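Mobile manipulation forum: Faults and safety

Simulated pick task ends with gripper fingers through the mousetrap base, then a protective stop

Posted by Denise Tindall, February
Reading time: 4 minutes

Question

I am responsible for acceptance testing of domestic task routines at Tramotcombe. The routines are run in the Kelarden simulator before any work is permitted on hardware. One of them requires a two-armed robot to pick up a mousetrap from a bathroom floor, and it has developed a fault which I have been unable to resolve.

The approach is satisfactory. The fingers come down on either side of the wooden base and the wrist camera view gives no cause for concern at that stage.
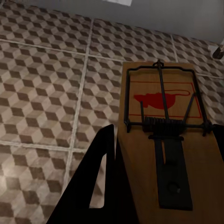
What happens when the close command is issued

The fingers close and the reported force remains at zero for several control steps. The fingers then pass into the wood. The solver responds with a very large separating force, the trap is thrown against the wall, and the arm enters a protective stop. Of 54 runs with the current settings, 19 ended in this way. The remainder completed normally, with the same start pose and the same trap model.

I have taken the following steps without success:

- reduced the closing speed by half
- raised the friction value on the fingers
- replaced the trap model with a fresh copy from the Sulell object library
- restarted the simulator between runs

The trap is treated as a single rigid object, so the spring and striking bar do not move in relation to the base. I mention this to save respondents the trouble of asking whether the trap has gone off.

A further matter concerns me more than the failed pick. After the protective stop is cleared, the arms return to their ready position above the floor without any operator confirmation. Our written procedure requires confirmation. The view from the robot after clearing the stop is as follows. 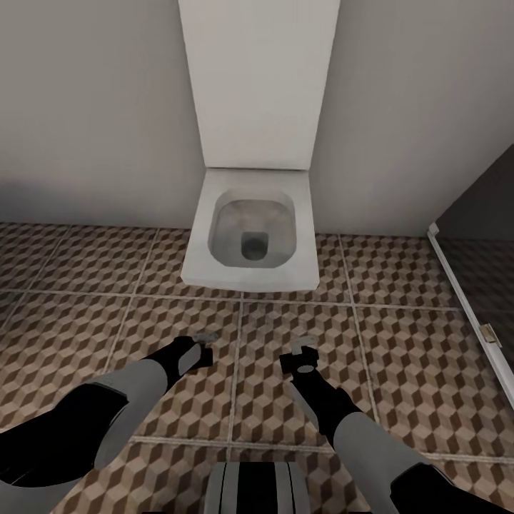

Head camera view: both arms forward, grippers above the tiles in front of the toilet.

I should be grateful for advice on both points, and in particular on whether the second should be reported as a safety defect while the work is confined to simulation.

Answer 1

Try a smaller time step. Ours was set too large and everything went through everything. Also check you have the latest version of Kelarden installed.

Comment from Denise Tindall: Thank you. The version is current. I halved the time step and the fault became less frequent, but it did not disappear.

Answer 2 (accepted)
Ngân Trương

The two points should be treated separately.

On the first, a force reading of zero while the fingers are entering the wood suggests that contact is being missed at the edge of the base. Please switch on the collision shape display and compare it with the visible model. Flat objects are often supplied with a simplified collision shape that is smaller than the object as drawn. The fingers then meet nothing until they are well inside the visible wood. If the shape is also very thin, they may reach the far side of its surface within one step and be forced out violently. That would be consistent with the partial improvement you saw from the smaller time step.

I would proceed in this order:

1. Replace the collision shape of the base with a plain box matched to the outer edges of the wood.
2. Give the spring and the trigger plate no collision shape for the time being.
3. Set an upper limit on the separating speed the solver may apply.
4. Repeat the full set of runs from the same start pose before altering anything else.

Please do not raise the friction further. It can hide this fault in some runs and leave it in place in others.

On the second point, yes, it should be reported, and at the same grade you would give it on hardware. The Dương arm controller has a setting that allows automatic return after a stop. It is convenient during unattended batches and is easily left on. If the same configuration file is later loaded on a real robot, the arms will move as soon as the stop is cleared, possibly with a person reaching in to retrieve the object. Keep separate files for batch work and for acceptance work, and have the acceptance file refuse to load with automatic return enabled.

Comment from Denise Tindall: The collision shape was indeed narrower than the base on both long sides. With the box in place I have repeated all 54 runs and there has been no recurrence. Automatic return was enabled in our shared file. A defect report has been raised and the file withdrawn.

Answer 3

We had the same problem with a bar of soap and never found the cause. We removed the soap from the test list in the end.

Related questions

Gripper reports contact before touching the object
Protective stop cleared remotely: who should be able to do it?
Thin objects sink into a tiled floor after loading
Separate configuration files for simulation and hardware
Wrist camera view lags behind arm position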